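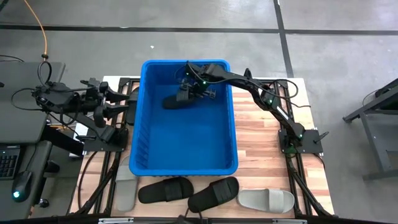 Rukoder bench

The Rukoder bench is a two-armed tabletop manipulation station built in a shared workshop in Gromotdale. It consists of two black robot arms on a wooden work surface held in a black aluminum extrusion frame. It was designed by Kohei Honda and Zubaida Minhas, members of the workshop, and is used mainly for sorting and bin-picking tasks with household items.

Construction

The tabletop is butcher block in a strip pattern, bought as a kitchen offcut and cut to fit between the side rails. Earlier versions used a painted panel, which flexed when both arms accelerated together. The extrusion is joined with corner brackets and drop-in nuts, so the rails can be shifted without new holes.

Each arm stands on its own black plate, one toward each side of the table. The right plate is bolted through at the table edge. Placing the bases apart lets either arm reach the middle of the surface – the usual position of the bin – while the other is parked to the side. Power and signal cables follow the links back to the base, with slack left at the gripper to allow full wrist rotation.

The grippers have two fingers. The one on the right arm is a parallel-jaw type and carries a small camera unit, which moves with the hand and gives a close view of the object during the final approach. Green indicator lights on the arm and gripper housing show that the joints are powered.

Control

Motion software was written by Demetrius Esposito. The controller runs on a desktop computer, with a keyboard and mouse kept on a desk against the left side of the table. Joint targets are checked against a table of limits before they are sent, and a move is refused if the two arms would enter the same volume. Esposito later added a park command that folds an idle arm clear of the working one.

The supply was first rated for a single arm. Simultaneous starts caused voltage dips, and the arms were moved to separate supplies in July.

Sandal task

The best known routine on the bench is the sandal task, in which slide sandals are moved between the tabletop and a blue plastic bin. Black and light gray slides are used. The gripper takes a black slide by its single broad strap and holds it over or inside the bin. The strap offers a thin edge for the jaws, while the thick molded sole tends to roll out of a narrow grasp.

The thick rim of the bin limits the wrist angle near the walls. A sandal lying in a corner is therefore approached from above with the elbow raised. The published log covers 3000 attempts, of which 58 ended in a protective stop. Most of the stops were attributed to finger contact with the rim.

Variants

A smaller single-arm version was assembled at Pidcombe by Thaddeus Iwasaki. It uses the same frame drawings with shorter rails and has no park command. The drawings are at revision 6; revision 3 and earlier do not include the bolt pattern for the present base plates.

See also

Bin picking
Parallel-jaw gripper
Aluminum extrusion framing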